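Bench notebook, February 2022
Oda hand-held gripper pair, trial kit from Sanon

Kit on loan. The brochure promises we will be "productive before the kettle boils". Our kettle is slow, so I gave them the benefit of the doubt.

What came in the box

Two hand-held grippers, left and right, cables attached. One printed quick-start card, which starts quickly and stops at step 2. The full manual is a download and runs to 69 pages, a good many of which concern the warranty. Firmware on arrival was 1402. Sanon's support desk asked me for this number before they would say good morning, so I am writing it here where I can find it.

Setup

Low table, chair in front of it, wire shelf from the kitchen cupboard on top. Benjie Ignacio wanted the shelf because the Carno demo we sat through last year was all foam cubes on a bare surface, and we do not get paid to move foam cubes. Two levels, a rail to get caught on, a metal canister to put things in. It cost less than the postage on the kit.

Pairing worked second time. The first time the right-hand unit decided it was the left. So did the left.

Handling

Weight is fine for a short go. After 20 minutes my wrists had views on the matter. The cables are the real nuisance: whoever chose the length was either very tall or sat somewhere else. Pētersons says to run them up the sleeve. I tried it. I now know what it is like to be a lamp.

Jaws close smoothly and the trigger has a decent feel, better than the Carno pair, which had the action of a cheap stapler. Fine grip on thin things is harder. You want to come in from the side and keep the plate on top clear of whatever you are reaching over, and the manual leaves you to find that out for yourself.

Reaching over the rail is where you learn to keep your elbow up. I work one hand at a time and park the other low on the left.

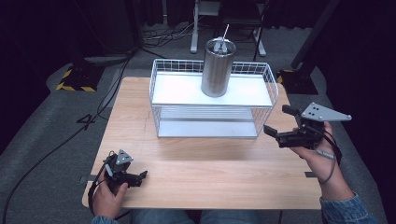
Complaints so far

- Right unit's plate is the larger one. I keep forgetting and clip things with it.
- Charging light is the same green as the recording light. Why.
- Carry case has a moulded slot for everything except the cables.

To ask Sanon

Longer leads, and whether they cost extra (they will). Whether the left/right mix-up is known. Price for a second pair if we return this one late, which at the present rate we shall.

Benjie has it next. I have left him the card with both steps on it.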